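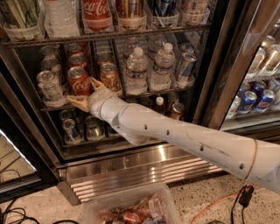
The drinks fridge gets its own shelf plan

If you have been reading this newsletter since spring, you know how I feel about pantry bins, so it will surprise no one in Brarnville that I have spent the past few weeks thinking very hard about cans. Our September kitchen project is the drinks fridge, and I have loved every minute of it! It is such a small space, you can get through the whole thing before lunch, and you see the difference every time somebody opens the door.

The idea came from Kári Vestergaard, who wrote in after our freezer issue to ask what to do about a glass-door fridge. His point was a good one. In an ordinary fridge you can shut the door on a muddle. With glass you are looking at the muddle all day long, and so is everyone who comes over. His cans had been going in wherever there was a gap, two deep here, sideways there, and the sparkling water kept migrating behind the cola until the only way to reach it was to take half the shelf out.

What fixed it for him, and what I have now copied at home, is the lane. You pick a clear tray that runs from the front of the shelf to the back, just wide enough for a single file of cans, and you give each drink its own tray. Red cans behind red cans, orange behind orange, water bottles in the next lane over. The first can tells you what the rest of the line is. I know it sounds almost too simple to put in a newsletter, but I had been buying big square bins for years, and big square bins are exactly where a can of ginger ale goes to be forgotten.

Before you buy anything

Empty the fridge completely. I mean everything, including the jar of olives that somebody put in there over the holidays. Wipe down the shelves while they are bare, and if yours are wire, take them out and do them in the sink with warm water and dish soap. Dry them well before they go back.

Then measure. Measure the depth of the shelf with the door closed, going by the inside of the glass and stopping short of it. I measured mine with the door wide open, bought a set of trays that looked perfect, and found that the door would no longer shut. Back they went. Measure the width between the side walls too, at the shelf and again a few inches above it, as some fridges have rails or bumps that steal a bit of room.

Last of all, stand one of your tallest bottles on each shelf and look at the headroom. You want enough space to lift a can over the front lip of the tray without banging it on the shelf above. If your shelves move, this is the time to move them. I put mine up and down four times before I was happy, and I enjoyed that more than I should admit.

Picking the trays

Clear is the way to go. I tried a white set first and they looked very smart on the counter, but in the fridge they hid the bottom third of everything. With clear trays the drinks do all the decorating. A lot of cans are really beautiful things when you line them up – the reds and golds and dark blues sitting next to one another, and a pale pink one at the end for luck.

Look for a front lip. It needs to be tall enough to stop a can that has been nudged from behind, and low enough that you can still get your fingers around the can. Ribbed floors are a nice extra. The ribs give the cans less to stick to, so they slide forward more easily, and any drips stay down in the channel. The downside is that the channel needs an old toothbrush now and then.

If you mix wide and narrow trays, put the narrow ones in first and see what space you have left. A slim can will wobble and lean in a lane made for a standard one, and once the front can leans, the whole row starts to look tipsy. It does no harm, but it bothers me, and if you read this newsletter it probably bothers you too.

Who goes where

Hrefna Gunnlaugsson and I had a long and very cheerful disagreement about this at the Flanthorpe swap table. She sorts by color, all the way across, light to dark. I sort by how often we reach for things. Her fridge is prettier, I will give her that! But I have stuck with mine, and it goes like this.

The middle shelf is for whatever your household drinks every day. It is at the easiest height in most under-counter and mid-size models, and it should have the longest lines. For us that means seltzer, cola and one orange soda that my nephew would defend with his life. Water bottles go on the same shelf, off to one side, one lane each, with nothing in front of them.

The top shelf is the odds and ends. One of this, one of that, the can you picked up because the label was fun, the fancy tonic you are saving. These don't need long lanes, and a row of single cans along the front looks lovely. Let people browse up there. Guests adore it.

The bottom shelf takes the heavy things. Big bottles and spare packs belong down low, where you aren't lifting them out over your head and where a slip won't send them far.

Hrefna's one condition for peace was that I try her color order on the top shelf only. I did, and I have kept it. So there you go.

Filling it up again

Load from the back. It is a nuisance with a full tray, so the trick is to slide the whole tray out, put it on the counter, push the old cans forward and set the new ones in behind. It takes a minute per lane. If you always drop the new can in at the front, the ones at the back will be with you until retirement.

I do mine on Monday evening, after the groceries are away and before I sit down. Our fridge holds 71 cans and bottles when it is completely full, and I have learned that I don't like it completely full. Air has to move around in there for everything to chill evenly, and a lane with an empty stretch at the back is a very useful thing. You can see at a glance what to put on the list.

Leave the labels facing out when you load. It adds nothing to the time and it makes the whole shelf look finished. Some of you will want to add little tags to the front of the trays. Try it without them for a week first, as the can at the front does that job pretty well. The one place I do use a tag is the lane for drinks with caffeine, after a certain evening with a certain nephew.

What about glass bottles?

Several of you asked. I keep them out of the sliding lanes. They are heavy, they clink, and the round shoulders ride up on each other when you push. A plain bin with straight sides holds them upright, and you can lift the whole thing out when company comes.

And cans on their sides, in those rolling dispensers? They are great if you have a deep shelf and you only drink one thing. We don't, and ours rattled every time the compressor kicked in. If you have made one work, please write and tell me how, I would love to run it.

Swap table and workshop news

Thank you to everybody who brought trays and bins to Flanthorpe. We had 90 pieces on the table by the time we opened and only a handful left at the end, mostly lids. If you went home with the long clear tray with the chipped corner, the chip sands out very nicely with fine paper.

The next hands-on morning is at the Lykkegaard kitchen, and it will be all about fridges, drinks and otherwise. There are 29 places. Bring your shelf measurements written down, plus one tray that has never worked for you, and we'll see if it will work for somebody else. Kári is bringing his cutting mat and the good tape measure. Coffee from 9, start when the cups are full.

Gandeo, our little lending shelf, now has two sets of narrow trays you can borrow for a fortnight, so you can try lanes in your own fridge before spending anything. Sign the card, please, and return them washed.

Next issue: the cupboard under the sink. I have already bought gloves.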